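4.2 Objects on soft ground

The second part of our evaluation concerns the Tellura picking kit, which Durrani offers to small workshops as a ready package of arm, gripper, overhead view and trained grasp software. The supplier's guide recommends a flat and rigid work surface. In the workshops we visited in Badmont this condition was seldom met, as benches were often covered with cloth to protect the goods. We therefore repeated the lid task on fabric, with all settings of the kit left at the values given on delivery.

Cloth is difficult for two reasons. First, a fold can have a height near to that of a thin object, so the software may propose a grasp on the fold itself. Second, the cloth gives way when the fingers press on it, and the object can then tilt or move together with the fabric. Figure 4 shows a blue plastic lid on the cloth, seen from directly above. Its raised rim is the natural place to grasp. The small spout opening, which has its own collar and lies close to the rim, makes the lid less regular than a plain disc.

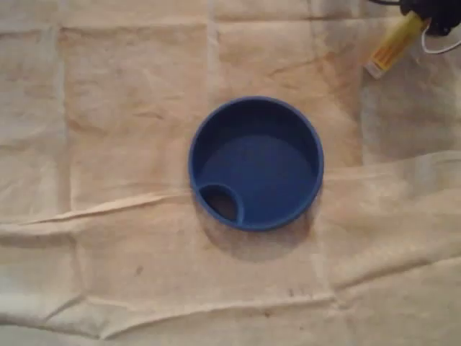
Figure 4. Round blue lid with off-centre spout opening on creased beige cloth, overhead view.

We collected 1,159 grasp attempts on fabric, divided over 26 sessions at our laboratory in Prinholm. The cloth was not smoothed between attempts. After every attempt, the operator recorded whether the lid was lifted and held, lifted and dropped, or not lifted. A separate note was made when the fingers closed on fabric. All notes were checked a second time by Brisa Varela, who had not operated the kit.

Most of the failed attempts belonged to the last group, in which the fingers took a fold together with the rim or instead of it. The confidence value shown by the kit was of little help in these cases, as it stayed high also when the proposed grasp lay on a crease. Grasps proposed across the spout collar were less frequent, but they failed more often than those on the free part of the rim. The guide advises a pause of 30 seconds after a failed grasp before a new view is taken. We followed this advice, although it made the sessions considerably longer and we could not see a benefit from it on cloth.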